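Steko height-adjustable desk: review after a winter of use

Reviewed by Carleen Hollis, 25/06/2021

I bought the Steko in November to replace a fixed desk that was too low for me. It came in two boxes and took an evening to put together. The instructions are clear enough, though the bolts for the feet and the bolts for the crossbar look very alike, so sort them first.
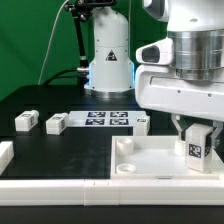 The motor is quiet. I can raise the desk while on a call and the other person doesn't hear it. There are four memory buttons and I only use two. At full height there is a bit of side-to-side wobble when I type hard, less if you keep the monitor arm near the middle.

The top marks easily. A mug left a ring in the first week and I haven't got it out. I now use a Clidow desk mat, which covers most of it.
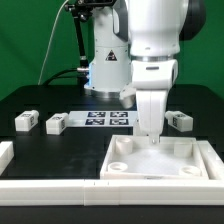 Delivery and support

Delivery was to the kerb only, and the heavier box needs two people. One foot cap was missing. I emailed and had a reply from Suqin Hou the next day, with the part arriving by post later that week.

I paid nearly 200 pounds in a sale. I would buy it again at that price, but with a darker top.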